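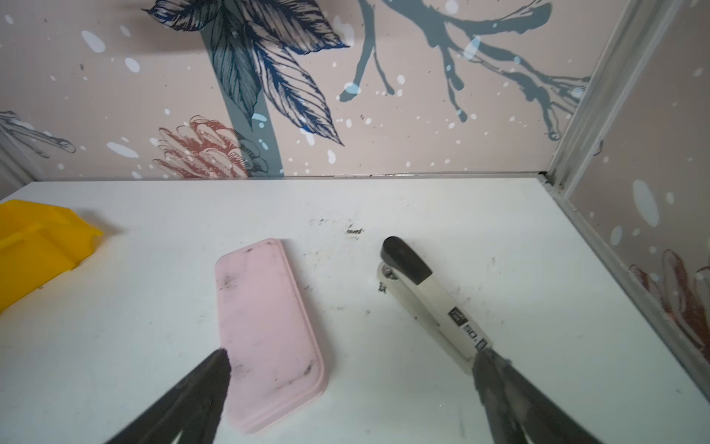

I went to the Cuvdale open day mostly for the free coffee, and I ended up staying until they were stacking the chairs. If you've never been, Cuvdale is the old seed warehouse out past the rail yard, now split up into little workshops and studios, and once a year in November they prop all the doors open and let people wander. Yip, the stationery and small goods people, have most of the second floor, and they're who I'd come to see (I have a drawer full of their notebooks and I'm not sorry).

The stairs are steep, all 7 flights if you count the half ones, and by the top I'd stopped talking. Kamrul Fakir was doing the welcome and he gave our group a minute to breathe, bless him. He runs the try-out room, where desk things get handled over and over before anybody decides whether to stock them. Last year they went through 3,946 items. Of those, 3,734 went straight back to whoever sent them in! I would be a wreck. I get attached to a pen after one phone call.

What I loved was how un-fancy the tables are. I'd pictured a showroom with everything lined up by color, and what you get is white tabletops with smudges and streaks all over them, and wallpaper with plants on it like your great-aunt's hallway. Somebody in our group asked if the wallpaper was a design choice and Kamrul said it came with the lease.

The little table I hung around longest had a black and white stapler on it and a flat pink thing with rounded corners. We had a proper argument about the pink one. I said phone case. Mateja Bošković, who I'd met on the stairs and who by then was basically my tour buddy, said tray, for clips or earrings or whatever you empty out of your pockets. She has two kids, so I think she sees everything as somewhere to put small stuff. We never did settle it, and I've gone back and forth on the bus home and ever since.

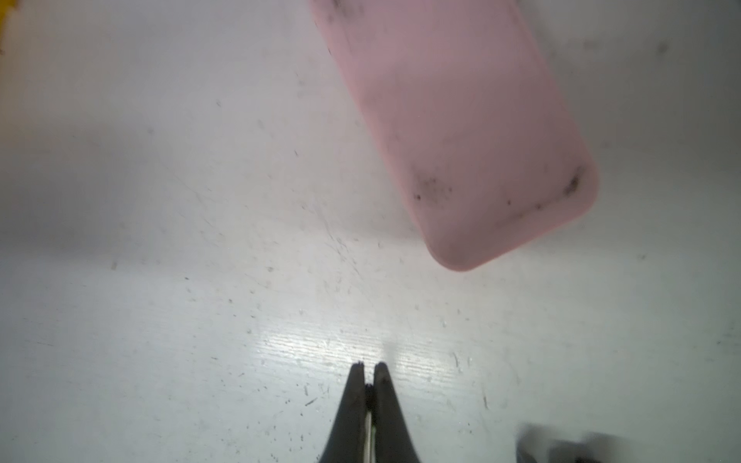

The pink one, smudges and all. Tray or phone case?

One thing I came away with is that pale pastel shows every single mark. I'd been eyeing the same sort of pink for my own desk and now I'm leaning toward something darker. White tabletops too, come to think of it. Mine at home is white and I had to go and wipe it down the minute I got in.

Downstairs, Tolico had a stand with rolls of shelf paper, and Darkberg were doing lamp repairs while you wait, with a line out the door. I took a ticket and it was number 388, so I took that as a sign to go find cake. Gadisa Tamiru's orange loaf was sold out by two o'clock but there was still some of the ginger, and the ginger was great.

If you're thinking of going next year, wear flat shoes and bring cash for the bake table, the card reader gave up before lunch. Parking is on the gravel side. And go up to Yip first, before your legs get tired, then work your way down. Mateja and I have already said we'll meet at the bottom of the stairs at ten.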